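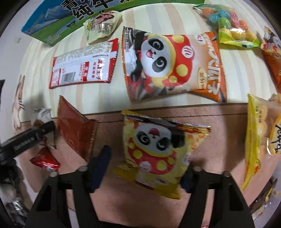

*Snack packets on a striped cloth and a mat, seen from the gripper's wrist camera. The yellow panda packet is between the fingertips.*

# Stop tuning the grasp planner and fix the timestamps

Most teams I talk to about flexible packaging want to discuss grasp planning. They have a policy or a planner that does well on boxes and poorly on bags, and they assume the bags are the problem. Bags deform, they reflect light, and the printed face of one looks a lot like the printed face of the next. All of that is true, and I spent most of a year on it at Sondik. I now think it was the wrong place to spend the year, and that a large share of what gets reported as grasp failure on soft packets is an alignment failure in the logging stack.

Consider what the software has to do with a view like the one at the top. Two packets carry a panda face in a red hood. One is yellow and small, the other is orange and larger and lies sideways a short distance behind it. The small one is upside down from the camera's side and has its upper seal folded over. The fisheye lens bows everything outward. A detector that has learned "panda" as a feature will put mass on both packets, and a controller downstream of it has to commit to one of them before the pads close.

The usual response is to improve the detector. Ours got better through the winter and the pick rate hardly moved. Neville Oakley, who wrote most of our segmentation code, kept a folder of cases in which the mask was correct, the target was correct, and the fingers still closed on the seal instead of the body of the packet. By February he had enough of them that we stopped calling them outliers.

The cause was dull. Camera images were stamped on arrival at the host. Gripper width was stamped at the microcontroller, on a clock that was synchronized once at boot. Pose came from a third process that stamped its output after filtering. Each stream was fine when viewed alone. Put together, the image lagged the pose by up to 80 ms, and the lag drifted with USB load. At normal approach speed that is more than the width of a crimped seal.

On a rigid carton this costs very little. The pads arrive a little early or late, the carton slides, and the grasp succeeds anyway. Rigid objects forgive a bad clock. A half-filled packet does not: if the pads close before the approach is finished they catch the crimp, and the crimp folds. The learned policy had been trained on demonstrations with the same lag in them, so it had learned a closing moment that was smeared across several frames. It closed early on some attempts and late on others, and no amount of additional data was going to sharpen an edge that the recorder had blurred.

Malou Hviid found it by plotting the jaw opening measured from pixels against the logged width. The pads carry a dark navy tip which segments easily against most backgrounds, and both are nearly always in view. If the clocks agree, the two curves lie on top of each other. Ours looked like two different recordings. The script is short and needs no calibration target:

```
w_img = pad_gap(frames) # pixels, undistorted
w_log = resample(width, t_frames)
lag = argmax_xcorr(w_img, w_log, max_lag=0.2)
```

We ran it over the full archive of 2051 episodes. In 690 of them the estimated lag changed by more than one frame between the start and the end of the episode. Those can't be repaired with a constant offset. We dropped them, corrected the others, and retrained with no change to the architecture, the loss or the augmentation. Seal grasps fell sharply. The work we had scheduled on a deformable contact model was put on hold, and I have not yet seen a reason to pick it back up.

## Objections

Imogen Haslam, who works on planning at Bainbridge, has argued against this with me more than once. Her position is that a good closed-loop controller should absorb a lag of that size, and that if it can't, the controller is the defect. I agree about the controller. A policy that takes a short history of observations can infer some of the offset, and ours probably did. But it can only infer an offset that is stable enough to infer. Drift inside an episode looks like noise to the policy, and it will average over it. Robustness to a fault in the logger is also a strange thing to spend model capacity on when the logger is a few hundred lines of code that we own.

Her second objection is better. She points out that partial occlusion breaks the pixel measurement. In the picture above, part of one pad is hidden behind the edge of a packet, and any estimator that trusts the visible blob will report a gap that is wrong by the hidden part. We handle it by fitting the known pad outline and discarding frames in which the fit is poor. In clutter this throws away frames near contact, the same frames one would most like to keep. The correlation still works because the opening and closing strokes in free space carry most of the signal, but an episode with a single short stroke gives a weak peak. Ivone Bastos now has operators open and close the gripper 3 times at the start of every recording. It is crude and I recommend it.

There is a further complaint, usually from people with simulation backgrounds, that none of this generalizes. They would like a contribution to be a method. I don't have much to offer there. At Udby the same script found a constant offset and nothing else, and their bag picking problems were real perception problems with transparent film. At Simwood it found that two of the streams had been swapped in the config.

## What I would change

Tooling budgets are set by what shows up in a demo, and a lag histogram does not. My proposal is modest. Every dataset of manipulation episodes should carry a per-episode lag estimate and its drift as ordinary metadata fields, next to the calibration. The training loader should refuse episodes without them unless a flag is set. The estimate should be computed from the images and not from the clocks, which will report agreement for as long as you keep asking them.

I would also move the check to capture time. Roy Crabtree has a version running on the recording laptop that turns the status bar red when the peak is weak or the lag moves. It adds a few seconds after each episode and operators complained about it on the first Tuesday. It still has trouble with gloves in view, and the threshold for a weak peak is set by hand.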